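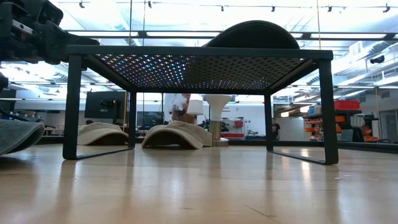
Perforated stand, seen from just above floor level, with two beige caps underneath.

Open Day at the Coltano Handling Lab, Flendale

The Coltano lab in Flendale opened its workspace to visitors one afternoon in September. The subject of the day was soft goods: caps and cloths, handled with two-finger grippers on bench-mounted arms. Yareli Ventura, who runs the cap and textile work, gave the introduction at 1:30 and took questions at the bench afterward. The sign-in sheet at the door closed at 171 names. Groups were limited to 10 people at a time so that everyone could stand within sight of the bench.

Caps were chosen as the main test item for this year. A cap has a stiff part and a soft part, and the two respond differently to the same grip. The brim holds its shape under light pressure. The crown folds inward, and the amount of fold depends on the fabric and on how often the cap has been handled. The Carrillo set used by the lab consists of plain caps in gray and tan shades with no stiffening added.

The perforated top of the stand serves as a resting surface. Flat parts placed on a solid plate tend to slide on a thin layer of air when released from a small height, and the open pattern reduces this. Visitors asked whether it also helps with vision. According to Ms. Ventura it makes segmentation slightly harder, and the lab has kept it anyway.

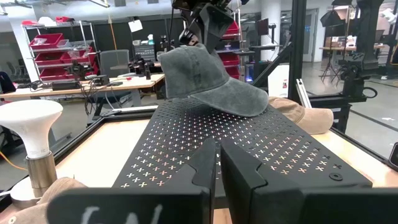
Gray cap on the perforated platform, with a tan cap just behind it. The upright light bulb is at left.

The placement routine shown during the afternoon is the second version, known in the lab as Sulletti. The first version approached every cap from directly overhead. Sulletti chooses between the brim and the rim of the crown before the approach begins, and it can reject both and ask for a new view. The log for the season to date lists 1614 grasp attempts on caps, of which 302 were stopped by the routine before the fingers closed. Stopped attempts are kept in the log and reviewed by hand once a month.

The cloth work uses two arms facing each other across the bench. With the left gripper closed on an edge of the gray cloth, most of the material still lies on the wood in loose folds. The right gripper is open and clear of the cloth. Locating a second edge is the slower part of the task, and most of the questions from the floor dealt with it. Thick cloth is easier to pinch than thin cloth but hides its own corners when it folds over.

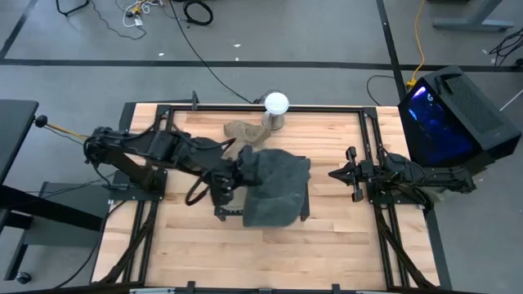
Views from the Gripper

Part of the talk covered the small cameras mounted at the wrist. They move with the arm, so the fingers stay in the same part of the picture and the target changes. The mounting angle is steep. This gives a good view of the fingertips and a limited view of the far side of the bench, and the routine relies on a second camera for anything beyond the rail.

Close objects lose focus first. The lab accepts soft outlines at the fingertips in exchange for a usable view of the table surface, where the grain of the wood provides enough detail to estimate height.
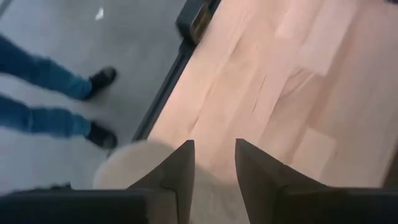
View down over the two fingers, with a pale beige object between and slightly behind them. The tabletop ends at the dark rail.

Printed copies of the Sulletti parameter sheet can be collected from the Flendale front office. Requests for the grasp log should be sent to Ms. Ventura in writing and should state the file format required.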